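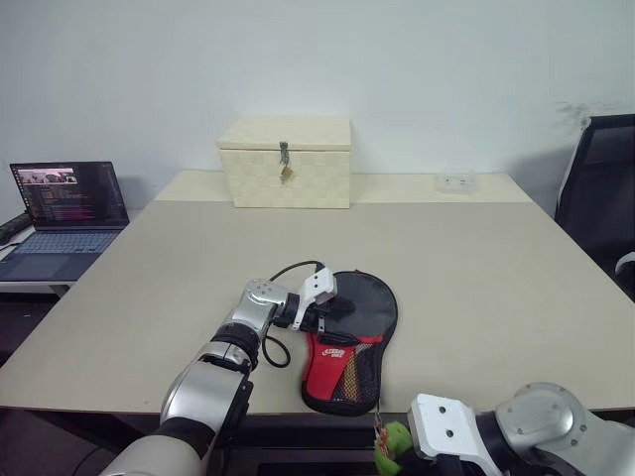 3.2 Where the paddle ends up

I'll admit we started this part of the study with a hunch and not much else. I've played club table tennis for years, and my own paddle spends most of its life in its cover on whatever flat surface I passed last. So when we began asking players in Lutdale how they store their gear at home, I wanted to know two things: does the cover go back on after play, and does the covered paddle then go into anything else?

The first answer was easy. Most of our players said they put the cover on before they'd even left the hall (several seemed a bit offended that we asked!). The second was messier. People told us about drawers, shelves and gym bags, and then their diary entries told us about desks and kitchen counters. A paddle in its cover looks put away already, and I think that's why it stays out for so long.

Figure 4. A table tennis paddle in its carrying cover on a light beige tabletop, with a lidded, padlocked storage box at the back near the wall.

The arrangement in Figure 4 is the one we ended up calling "covered, out": the paddle is protected, it's within easy reach, and there's a box with a lid a short way behind it. We coded 300 diary entries with this in mind, and "covered, out" came up so often that we split it into 2 groups, depending on whether a closed container was on the same surface. I argued for that split and my co-authors put up with me.

Padlocks deserve a word too. We hadn't planned to code them at all, but the diaries kept bringing them up, mostly from people with small kids or a shared room. One player wrote that she locked her box in August and didn't bother opening it again until the league restarted, and her paddle sat on top of the bookcase the whole time. A lock adds a step, and a tired person coming home from practice will skip a step if she can. We come back to this in Section 5, where the Jedila and Cado households are compared and the locked boxes get a table of their own.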